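Thursday, June 21, 2018

So I finally cleaned the kitchen floor properly, grout and all, and my knees would like a word with me. I'd been mopping every week for years and feeling pretty good about it, and then I moved the fridge to fish out a spoon and saw what color the grout used to be. Yikes!

I started with the stuff under the sink, a spray called Prelto that my sister-in-law swears by. It smells lovely (sort of lemony, sort of like a swimming pool) and on my grout it did pretty much nothing. Then I went back to plain baking soda and water, mixed to a paste about as thick as frosting, and an old toothbrush. Much better. Slow, though! I gave each patch 14 minutes before scrubbing, and the whole kitchen took me almost 60 toothbrush-y, back-aching minutes longer than the movie I'd put on to keep me company.

A few things I'd do again: work backwards toward the door, change the rinse water way more often than seems necessary, and wear the gardening knee pads. Things I wouldn't do again: start at four in the afternoon with dinner still to cook. We had toast.

I still have to seal it. The hardware store on Daren Street wanted 52 dollars for the fancy sealer and I walked out with the small bottle instead, so we'll see how far that gets me. The hallway is next, once my back forgives me.
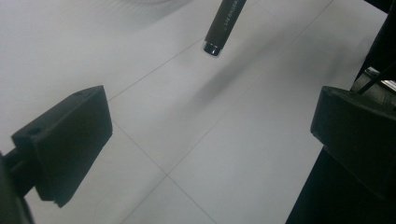

How long should grout dry before you put the sealer on?

I'm leaving mine overnight with the windows open, and longer if it's muggy out. Check the bottle too, they all say something different.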